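Progress report: safe practice guidelines for hand-held and mounted grippers
Proltau project, period ending November 1, 2022

Work continued in the meeting room with the white table, using grippers with foam-padded fingers.

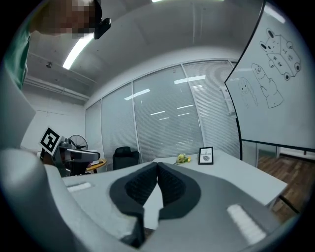 1. Work completed

The draft practice guide now has 14 clauses. Clauses on finger clearance, pad inspection and marker placement were revised in September after comments from Dokex. The pad clause sets a replacement limit of 1,000 closures - the earlier draft allowed operators to judge wear by eye.

The session log holds 454 entries. Of these, 400 have been checked against the draft. The rest are waiting on a corrected form from MacLeish.

2. Changes to the rules

Fiducial markers must be raised clear of the gripper body and must not be moved during a session. Operators using a hand-held unit keep their free hand away from the finger opening. Faces are masked before any recording leaves the site.

3. Open items

The Pedonen site has asked for a separate colour code for worn pads. We have not agreed to this yet. The wording on storage between sessions is still in draft.

4. Next period

Finish the log check, settle the colour code and send the full guide for outside review. No change to the budget is requested.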